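**Omona moves its smoke and salt weekend to Zultthorpe**

The Omona supper people are packing up and heading to the water this February. Two days of fish smoking, flatbreads and one very long table, out at the old ferry landing in Zultthorpe. Tickets went up Monday morning, gone by lunch for the Saturday class. Sunday still has room as of this writing.
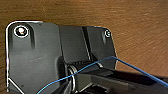
Khrystyna-Mariia Pavliuk would have kept it in Salinas. The valley has the produce, she told us over the phone, and a smoking class without a field of something green next to it feels a bit lonesome to her. She's going anyway. She's teaching the Sunday session, so she sort of has to.

Her class is the one to get. Whole trout, cold brine overnight, then over alder until the skin goes the color of tea. Everyone guts their own fish (bring an apron, bring a second apron). Class size is 18, no exceptions this time, last year people were standing in the parsley. Starts at 9 a.m., coffee from 8:30.

Saturday belongs to Batov, the bakery, doing rye flatbreads on a griddle over open coals. Three doughs, one of them with caraway and potato in it that regulars will know from the winter menu. Batov is also bringing the cultured butter. Quite a lot of it, we're told. If you bought a Saturday ticket and can't make it, please send it back to Omona and not to a stranger in the comments, there's a wait list and it is moving.

The dinner is both nights, outdoors, 6 p.m. sharp becuase of the tide. The landing floods at the low end and the tables have to come up before high water. Menu so far:

- smoked mussels, pickled celery
- flatbread, butter, trout roe
- clam and white bean stew out of the big pot
- Pavliuk's trout, whole, one between 2
- baked apples with salted cream

No red meat this year. There's a vegetable version of the stew if you ask when you book, but not at the table please, it gets made in the afternoon.

Price is 30 dollars for dinner alone. The class ticket is separate and includes lunch, and a fish to take home if yours comes out. Kids under 4 eat free and sit where they like. Wine is by the glass, cash or card, and you can bring your own bottle if you open it yourself.

Getting there. The river road is down to one lane past the grain store so leave extra time. Parking is in the upper lot only. The walk down is gravel and fairly steep and there's no light on it after dark, so a flashlight is a good idea, and real shoes. A cart will run up and down for anyone who'd rather not walk, just wave at it.

Rain plan: there's a roof over half the landing and the classes go ahead under it. Wind is the trouble. If it's blowing hard off the water the fires can't be lit, and Omona will email ticket holders by noon the day before. Refunds or a swap to the spring date, your pick. The spring date isn't set yet. Salinas has been mentioned for that one, so Pavliuk may get her field after all.

Also, the knife sharpening table is back on Sunday, next to the coffee. Wrap your knives in a towel, put your name on the towel. Pick up before dinner.

Sunday class and both dinners are bookable on the Omona page now. The phone line is open untill 5 most days, though the page is faster.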